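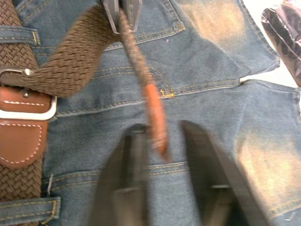

Grindley Braided Stretch Belt, reviewed after four months

I bought this belt in December to replace a leather one that had cracked at the third hole. I sit for most of the workday and drive a fair amount, and a stiff belt digs in by mid-afternoon. A woven elastic belt seemed worth a try. I paid for it myself at the regular price.

I have worn it nearly every day since, mostly with jeans, sometimes with chinos. For comparison I also have a Hevex stretch belt, which I had for two years before it went slack, and a Lisora leather belt that I keep for dressier clothes.

Sizing

Grindley sells this belt by pants size, and the chart tells you to go up one. I wear a 34 and ordered the 36. It fits with a few inches of tail past the buckle. If you are between sizes I would take the smaller one. The elastic gives enough that you won't miss the length, and a long tail on a braided belt tends to flop out of the loop.

The package had no note about trimming. I would not cut it. A braid will come apart once you cut through the cords, and the tip is what keeps the end together.

Fit and comfort

Comfort is the reason to buy this kind of belt, and it does well there. When you sit down it gives, and when you stand up it pulls back in. I stopped noticing it within a day or two. On a long drive the difference from leather is large.

Because there are no punched holes, you push the prong through the weave wherever you want it. That means you can set the belt exactly where it is comfortable. After a big meal I move it over a little and that is the end of the problem.

The first week, the prong was hard to get through. The cords are packed close together and you have to wiggle it in. It loosened up on its own. Make sure it goes between the cords. If you force it through one, you will get a fuzzy spot, and I have one of those from the first morning.

How it holds

With nothing in my pockets, it holds jeans up all day. With a phone, keys and a tape measure, I have to hitch them up now and then. A stretch belt is never going to carry weight like leather does. If you clip a heavy tool pouch to your waist, buy something else.

The Hevex was softer from the start and sagged sooner. The Grindley has a firmer pull, which some people may find snug at first. I prefer it.

Width

It went through the loops on every pair of jeans I own. On the chinos, one loop at the back is narrow and I have to feed the belt through slowly. On dress pants it looks too heavy, and I wouldn't wear it with them anyway.

Buckle

The buckle has a plain shape and doesn't catch on shirts. It has picked up fine scratches from the edge of my desk. They show under a bright light and not much otherwise. The prong hasn't bent. Mine rattled slightly when new and still does, though I only hear it when I am taking the belt off.

One warning for travelers. It set off the metal detector both times I forgot to take it off.

Washing

I have washed it once, by hand, in cool water with a little dish soap, and hung it over a towel bar. It took a full day to dry. A small amount of brown came out in the water, so I'd keep it away from a white shirt until it has been rinsed. The stretch was the same afterward. The care card says no dryer.

Wear so far

After four months the spot where the prong sits is slightly open compared with the rest of the braid. If I move the prong over for a day, it closes up most of the way. The leather at the tip has a crease but the stitching is intact. There is some fuzz on the inside at the hip, where it rubs.

The Hevex looked worse than this at the same age. I can't say yet whether the Grindley will make it to two years.

Price and where to buy

I paid $40 at Heydari, a menswear store near my office that also sells online. The Hevex was cheaper, but I would pay the difference again. Heydari takes unworn belts back with the tag on, and shipping on an exchange was free when I asked about it. The store page lists black and navy too. I have not seen those in person.

Good points: comfortable sitting down, adjusts anywhere, firm pull, fits regular jeans loops.

Bad points: stiff to fasten the first week, tail can slip out, some color in the first wash, not for heavy loads.

Rating: 4 out of 5

Update, April 10, 2025: The tail problem is fixed. I bought a small elastic keeper for a couple of dollars and slid it on next to the buckle. Grindley should put one in the package.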